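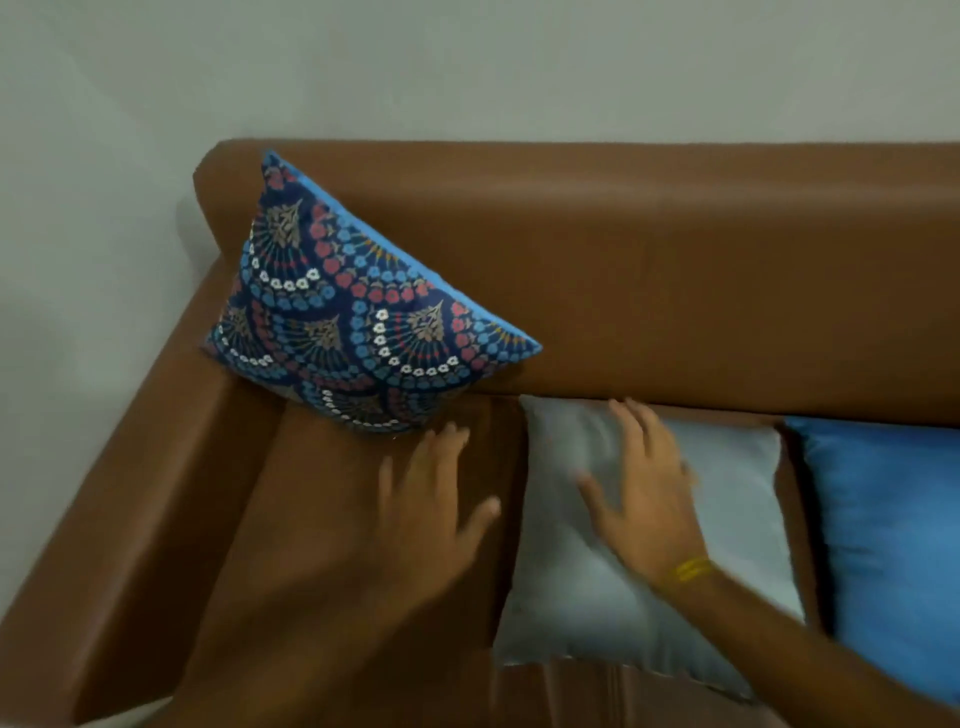
How often should I clean the brushes on a robot vacuum?

Once a week if it runs every day. Once a fortnight will do if you live alone and have no pets.

Home | Kitchen | Laundry | Floors | Workshop | Ask us

Tue 7 April
By Lucinda Kincaid

We have run a Vallholm on our ground floor since June, and most of its trouble has been hair, crumbs or something hanging down that it shouldn't have met. These are the jobs that keep it going.

Before a run

Pick up socks and charging leads. Fold the fringe of any rug under itself. Then do the sofa. Cushions that have slid forward end up on the floor sooner or later, and the Vallholm will push one along the skirting until it gives up and beeps. Push each one well back with a flat hand, low down against the backrest. A square cushion stays put best tipped into the corner by the armrest, and plain ones can go side by side along the seat. On leather they slip more than they do on cloth, so I straighten ours every morning before I press start.

Run a hand down the gap between the seats while you are there. Hair grips and coins work their way out of it.

The main brush

Switch the machine off at the side, not only at the app. Turn it over on a towel and unclip the guard. Lift the brush out and slit the wound hair along its length with a seam ripper, then pull it off in one go. Take the end caps off as well. Hair packs in behind them and the brush begins to squeal.

The side brush is held by a single screw. If the bristles are bent, dip them in hot water for 30 seconds and comb them straight with your fingers. Let it dry before it goes back on.

The filter

Tap it out over the bin every second run. Ours can be rinsed, but check your booklet first as some can't. It needs a full day to dry. I keep 2 and swap them over.

Sensors and contacts

Wipe the drop sensors underneath with a dry cotton cloth. When they are dusty the machine thinks every dark floor tile is the top of a staircase and backs away from it. The metal charging strips want the same cloth, on the machine and on the dock. Don't use polish on either.

The dock

Ours stands against a bare bit of wall with 50 cm clear on each side and more in front. It used to be behind the door, and it missed the dock one night in three. A strip of non-slip matting under the dock stops it being shoved backwards.

If it goes in circles

Nearly always a front wheel. Pull it straight out - it is only a push fit - and clear the axle. Ebise Jemal wrote in to say hers still circled after that, and it was a thread round the left drive wheel, right up inside the arch. Tweezers and a torch got it out.

If the battery drops below 60 per cent after one small room, clean the contacts and charge it overnight before buying a new one.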